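关于我们

Tevside机器人社是学校里的一个课外社团，面向初一到高二的学生，不收会费，也不设入社考试。目前有社员29人，指导老师两位，Hendrik Declercq负责机械和电子，Līga Mockus负责编程和数据。

社团最早只做比赛用的小车。第一年报名的人不多，活动在物理实验室靠窗的两张桌子上进行，用的是自己焊的电路板。后来学校给了一间固定的教室，我们开始分组，现在分成三个组：竞赛组、结构组和示教组。

竞赛组每年参加Danosine杯校际机器人赛，项目是搬运和分拣。2021年的赛季里，队伍做的小车叫Kivi，前后改了四版底盘，最后一版比第一版轻了将近40%。比赛限时141秒，超时不计分，所以组里平时练得最多的是断点恢复和换电池。

结构组负责画图、打印和装配。夹爪的手指、相机支架、线缆卡扣都由这个组出图，图纸统一存放在社团的共享盘里，改动要写明日期和原因。新社员一般先在结构组待一个学期，学会看公差、拧螺丝和收拾工具，再决定去哪个组。

示教组成立得最晚，课题叫Cumari，内容是整理衣物。社员手持夹爪，在普通的家居环境里做抓取、展开、叠放这些动作，由夹爪上的相机记录，之后在教室里剪切、标注，再拿来训练模型。衣服是软的，每次摆放的形状都不一样，深色衣物叠在一起时边界更难分辨，这也是组里目前花时间最多的地方。

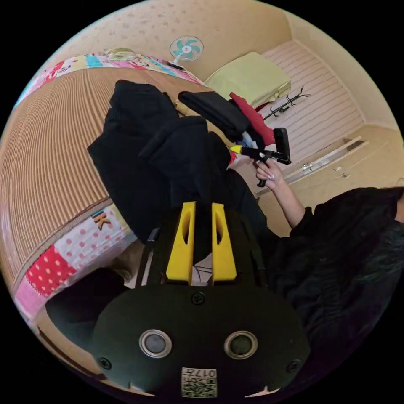 Līga Mockus：我不太在意学生一次能叠好几件。我更希望他们慢一点，抓之前先想好抓哪个角，抓偏了就把这一段标成失败留下来。去年有几个同学把失败的片段全删了，模型后来碰到抓偏的情况完全不会处理，我们又花了一个月重新录。

从那以后，示教组的规定是所有片段一律保留，失败的单独编号。每位组员每学期至少交30段记录，并且要给别人的记录做一次复核。标注用的表格由高年级社员编写，说明文件有中文和英文两个版本。

活动时间：每周两次，放学后开始，每次一个半小时。考试周停止活动，寒暑假另行通知。

活动地点：实验楼三层东侧教室。电烙铁和打印机必须有老师在场才能使用，锂电池充电时不得离人。

如何加入：每学期开学后两周内报名，填写申请表并由家长签字，交给任一位指导老师。不要求有编程基础。已经在其他社团的同学也可以报名，但竞赛组赛前一个月每次都要到，请先考虑好时间。下一期招新在1月，示教组和结构组都有名额，竞赛组只接收参加过一个学期以上活动的社员。

家长如果想来旁听，提前一天告诉老师即可。

本页更新于2021年12月12日。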